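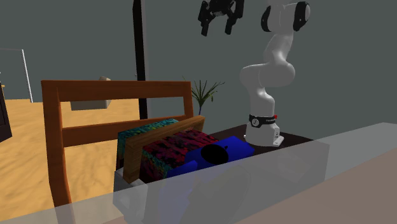 Computer rendering: a tabletop with a wooden chair in the foreground, seen from behind.

Category: Press Releases / Furniture & Home

Leone Withdraws "Lifetime" Wording From Its Dining Chairs and Asks Other Sellers to Explain Theirs

Clustham, 09/03/2022. Furniture maker Leone will stop using the words "lifetime guarantee" on its dining chairs, and it doubts that most companies still using them could say whose lifetime they mean.

The change covers every chair in the Wister and Gelorard ranges. In place of the old wording, each chair will carry a written term of years, a list of the parts covered and a plain statement of what the company will do when one of those parts fails. Tags with the new wording go on chairs leaving the Clustham workshop from July.

Leone used the lifetime wording itself for years, and sold chairs on the strength of it. The company went back through its own repair requests this winter to see what the promise had been worth to the people who relied on it. It read 148 requests. In 79 of them the customer was told that the damage counted as normal wear and was not covered. Most of those customers had a loose joint where the back leg meets the seat, and a loose joint on a chair that people sit in every day is hard to call anything other than the thing a guarantee should be for.

"We read our own terms out loud in a meeting and could not agree on what they covered," the company said in a statement. "A customer standing in a store with two kids and a tape measure had no chance."

The company is also skeptical of the load tests that appear on chair labels across the trade, its own included. A label may say that a seat has been pressed 2000 times without failing. It will seldom say how hard, at what spot, or whether the chair was allowed to tip. Anyone who has watched a teenager eat dinner knows that chairs spend a good part of their lives on two legs. A test that presses straight down on the middle of the seat says little about that, and Leone will no longer print a press count unless the load and the position are printed next to it.

The new terms are as follows. Joints and frames on Wister chairs are covered for ten years, and on Gelorard chairs for seven. Woven and padded seats are covered for two years. Finish is not covered at all. Leone considered a finish guarantee and dropped the idea after looking at what sunlight, orange juice and cleaning spray do to a chair in an ordinary kitchen. A customer who wants a chair that looks new in five years should probably buy one with a painted frame and a can of the same paint.

Loose joints will be reglued at no charge during the covered period. The customer pays the cost of sending the chair in, up to $70, and Leone pays to send it back. Some readers will ask why the company does not pay both ways. The answer is that it would have to raise the price of every chair to do so, and it would rather say that here than hide it in the price.

Customers who bought a chair under the earlier wording keep whatever rights they had. Those among the 79 who were turned down will get a letter offering a free repair, with shipping paid in both directions. Leone does not expect all of them to accept. Several wrote at the time that they had already thrown the chair out.

The company makes no claim that its chairs are now any stronger. The frames and the glue are the same as last year's, and the drawings have not changed. What has changed is the piece of paper, and buyers are welcome to treat that with the same suspicion they would bring to anyone else's. The full terms fit on one side of a page and can be requested by mail or picked up at the Clustham showroom before buying.

Leone has also written to other chair sellers in the region asking them to publish the share of guarantee claims they refuse. No replies had come in when this release was prepared. The company will publish its own share each July, whether or not it is flattering.

About Leone

Leone makes dining chairs, stools and small tables in Clustham. The Wister range has solid seats. The Gelorard range is sold with woven or padded seats and can be ordered with arms.

Press contact: Leone Press Office, Clustham

Related releases
Gelorard Stools Return With a Lower Footrest
Leone Ends Seasonal Sale Pricing on Wister Tables
Clustham Showroom Adds Repair Counter
What "Solid Wood" Means on a Leone Label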